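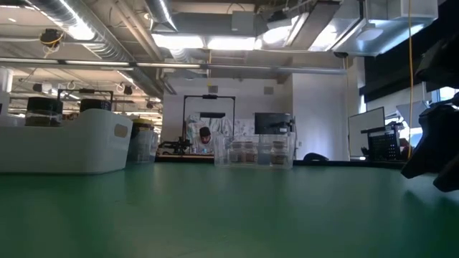 Opinion > Operations > Equipment

Budget for the jars

By Ntombi Ntuli

14 shares | 2 comments

Every June the managers at Umham ask me what a robot arm costs, and every June I give them the wrong answer, which is the price of the arm. They write it down. It fits nicely in a cell.

The sheet for our Gerno cell ran to 89 lines last year. The arm was one of them. Line 2 was the gripper, because an arm without one is an expensive way of pointing. After that came bins, tables, cables, light you can work under, and jars. I had put in for 100 jars with lids. Finance asked whether the robot could practice on the same jar. It could, and then it would be very good at that jar.

The quote from Oosthuizen was handsome and had a page on service life. It had no page on the person who spends the afternoon putting everything back in the bin so the arm can take it out again. I costed that at 310 hours and was told it looked high. It was low. I had forgotten lunch.

My proposal is dull. Buy one arm fewer than you want and spend the difference on tables, containers and somebody's wages. Traltuver, the planning software we pay for, has no category for this, so I file it under "Accessories" — next to the mouse pads.

I'm told next year's form will have a box marked "Other." I have already asked for a bigger one.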